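Cotlow transfer station to add Friday evening hours in July

Cotlow residents will be able to drop off household trash and recycling on Friday evenings through July, the town's public works office said this week. The transfer station on Lozano Road will stay open until 8 p.m. on those days. It now closes at 3 p.m.

The change follows a spring survey in which 200 households were asked when they use the station. Most of those who answered said they could only get there on weekends, when the line of cars often backs up to the road.

"People were telling us they gave up and went home," said Dayana Varela, who manages the station. "We can't make the driveway any longer, so we're spreading out the traffic."

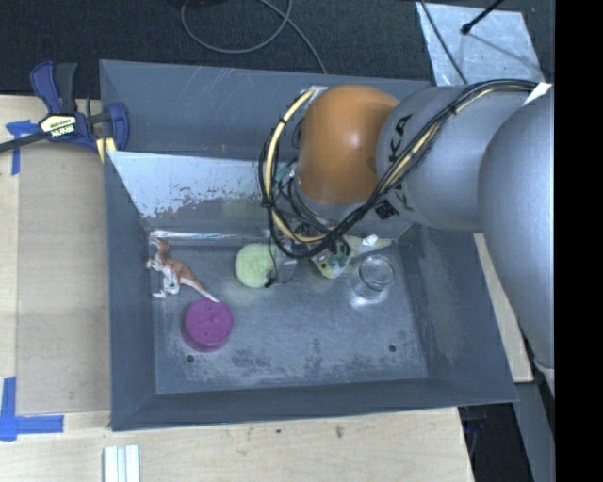 Fees will not change. A yearly sticker costs $16 and is sold at the town office and at the station gate. Drivers without a sticker pay $2 a bag. Mattresses, tires and paint will be taken during regular daytime hours only, as the crew that handles them goes off shift in the afternoon.

The town has also switched haulers. Trillik, which takes over from Puvex at the start of the month, will pick up cardboard twice a week – the old contract called for one pickup. Glass will still go out every other week.

Hazel Greenberg, who lives across from the station entrance, said she supports the longer hours but wants the town to keep an eye on noise. She asked the public works office to have the compactor shut down by 7 p.m., and Varela said the crew would try it.

The town will look at traffic numbers in August before deciding if the evening hours should stay. Comments can be left at the gate or sent to the public works office.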